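Getting smell out of synthetic jerseys

tirkell88
15 January 2026
My running shirts come out of the wash fine and stink again after 5 minutes of wear. Cotton shirts in the same load are okay. I use normal liquid detergent, warm cycle, plus softener. What am I doing wrong?

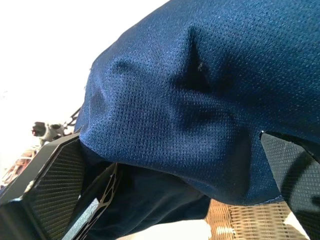 Hanneke Aerts
Softener is the first thing I'd drop. It leaves a coating on polyester and the smell stays under it. Any fabric with those tiny holes, like the navy mesh up there, is made to breathe, and softener works against that. Turn shirts inside out too.

sondel_mom
Agree on softener. I soak mine in white vinegar and water for an hour first. I keep the vinegar in a glass jar so I'm not hauling the big jug around. 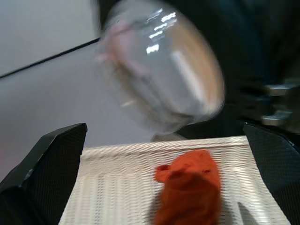 Reply 3

Guadalupe Manríquez
I don't agree about vinegar. I soaked team shirts in it all last September and they smelled the same. Less detergent and an extra rinse did more. Also check the washer itself - a front loader that stays shut between loads gets musty.

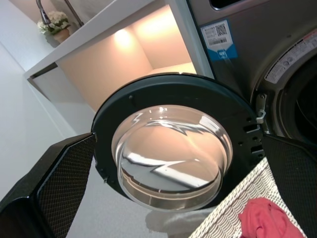 I wipe the rubber down every week and run an empty hot cycle once a month. We wash more than 200 shirts a season.

sondel_mom
Vinegar works for me. Maybe your water is harder.

Guadalupe Manríquez
Could be. Zeltcombe water is pretty hard.

chuang_runs
Don't let them sit damp. Mine used to stay balled up in a gym bag overnight. 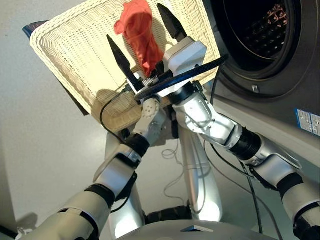 Now I hang them up as soon as I get home, even if I'm not washing until the weekend.

tirkell88
Okay, no softener and an extra rinse first. I'll try vinegar if that doesn't do it.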